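January, gone 4 and still not had lunch. Writing this on the back step with a biscuit.

Clear-out day at the unit. Overslept, missed the early bus to Kistville, got the next one with Zahira who had the keys anyway so no harm done. She'd made a list. I'd made a list too but left it on the fridge. Hers was better.

Shelves first. So much stuff. Old catalogues from Galanis, a kettle with no lid, 2 boxes of Piruvano labels we ordered in the wrong size and never sent back. Paid 300 for those, I remember the row about it. Into recycling. Felt good, then felt a bit sick about the money.

Dust everywhere – sneezed all morning. Zahira found my blue scarf behind the radiator, the one I'd blamed my sister for. Must ring her. Will not enjoy it.

Swept the back bit, did the windows with vinegar, ran out of cloths, used an old pilowcase. Van man wanted 272 to take the rest away, which is cheeky, so we're doing it in trips. My back already hurts thinking about it.
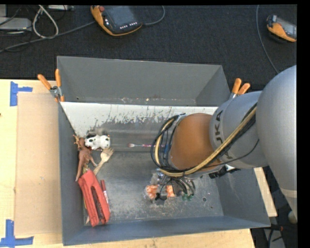
Bins were the last job and I was flagging by then. Zahira wants to keep the big grey one, says its solid and a new one costs silly money. I said look at it. The pale strip inside is worn right through to the metal in places and the bottom is all scratches and dusty marks. She said scuffs aren't holes. Fair. So it stays, but I'm giving it a coat of paint when the weather's warmer, got half a tin of Clomivska grey in the shed if it hasn't gone solid. Need a wire brush first. And sandpaper. Ask Dad.

Bath now. Then toast, proper tea later if I can face the hob. Back tomorrow for the first load – take gloves this time, and MORE CLOTHS.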